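Setting Up a Gridded Table for Two-Arm Practice
Lencho Robotics Club, build notes for new members

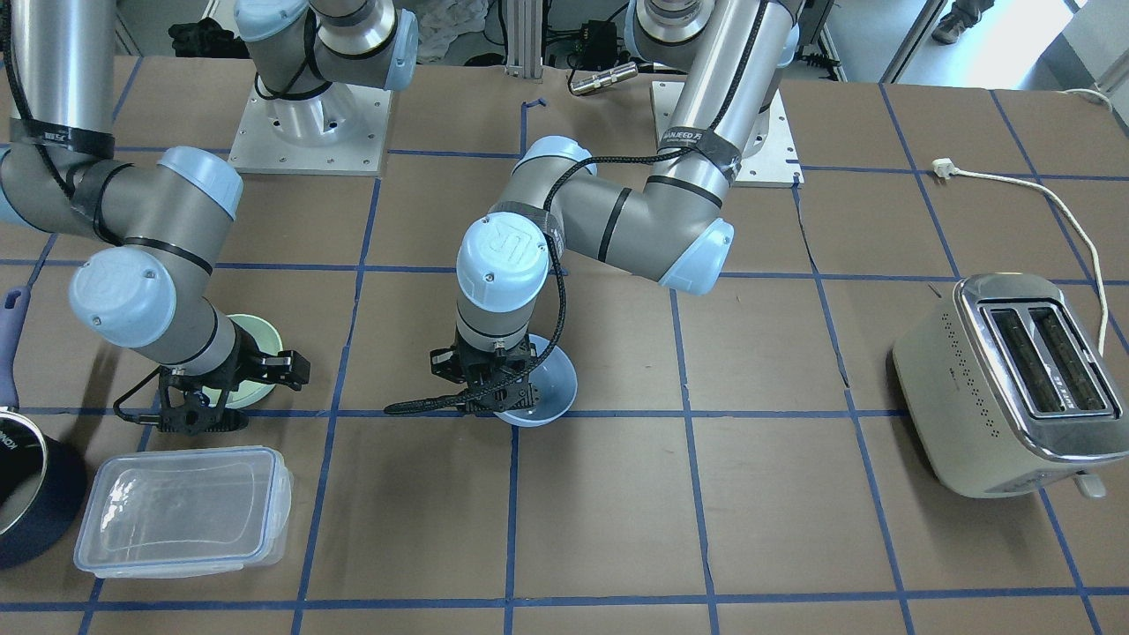 Both grippers at work with the bowls on the taped grid.

These notes cover laying out the table for the kitchen objects task. Our club has used this layout since May, when Mahlet Habte drew up the first version. Allow an hour the first time you do it.

What you need

Brown kraft paper, enough to cover the whole table top
Blue tape
A long straight edge and a pencil
The kitchen objects from the Ditemik crate: two bowls, saucepan, plastic box with lid, toaster
The log book

Step 1. Cover the table

Switch the arms off at the wall and fold them back over their base plates. Roll the paper out from the far edge towards you and smooth it with your forearm. One strip is not wide enough, so there will be a seam. Keep it to the right, where the grippers do less work. Small creases are fine. A raised fold is not, as a bowl will catch on it when it is dragged.

Step 2. Tape the grid

Mark the cells in pencil first, then tape over the marks. Run all the long lines before the short ones. Press each crossing down hard with your thumb. If a line wanders by the width of the tape, leave it alone. Gadisa Feyisa once pulled up and relaid a whole row and tore the paper in the process.

Step 3. Tidy the cables

Each arm has black cable strapped along its links, with slack left at the joints. Move the wrist by hand through its full turn and check that nothing pulls tight. If a loop hangs low enough to brush a bowl, shorten it with another strap.

Step 4. Place the objects

Put the bowls where both grippers can get to them, near the same line of tape. The toaster goes on the right and stays unplugged, with its plug lying on the paper where everyone can see it. Pan and plastic box go on the left, towards the front. Leave clear cells in front of the arms for putting things down.

Step 5. Run the bowl task

Load the program called Jovik and set the speed to 13 per cent. Open both grippers before you start. A bowl should be taken by the rim. It will tip as it is held, so keep the lift low until you trust the grip. Do the same move ten times before raising the speed, and do not go to 100 per cent without Getachew Moges or Eldana Tufa at the stop button.

Step 6. Write it up

Enter the run number, the object, the cell it started in and the cell it ended in. Our last entry before the summer break was run 1238. Dropped bowls go in the book as well.

Common problems

Gripper closes beside the rim: the bowl has been put down off its mark. Move the bowl and leave the program as it is.
Tape lifts at the corners: dust under the paper. Wipe the table before the next covering.
Arm stops with fault 2662: a strap is too tight at the wrist. Loosen it and restart.

Questions to Bontu Woldemariam at the Jirkuvgate workshop.

Last changed Wednesday, August 1, 2018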